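Althorpe Teardown Set - README
Last updated June 4, 2025

Can a robot take apart an old office PC yet? Parts of one, yes! Althorpe is our set of desktop teardown recordings, made with two arms working over a tower laid on its side with the panel off.

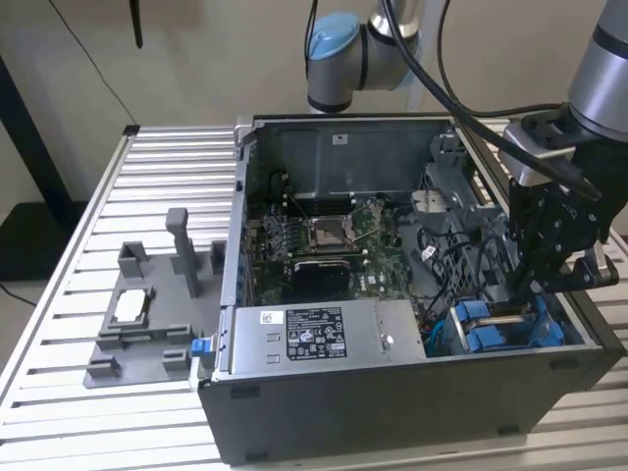
Each episode covers one job: reach in, grip a part, lift it clear, set it down. There are 80 episodes across 7 jobs, and the easy ones are a joy to replay. Cables are still hard - they bend, they hide things, and they never sit the same way in two machines.

Folder layout
fandis/ - video and joint logs
arkell/ - job labels and outcome notes
pan/ - scripts for loading and trimming episodes

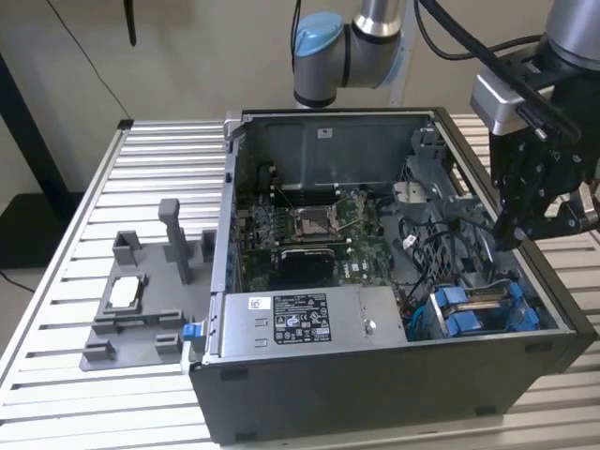
Outcome notes are written by hand after each run. We kept the failures in, and we'd love for people to use them (a slipped grip can teach a model plenty). Almost 12 episodes have gaps in the joint logs; these carry the tag "partial". 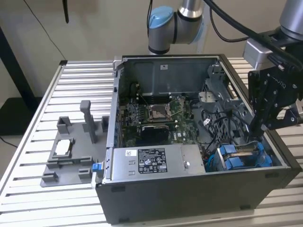

Known limits
- Desktop towers only, no laptops.
- Screws are not labeled as a job in version 2.
- Arm speeds were kept low, so don't compare times with a human bench worker.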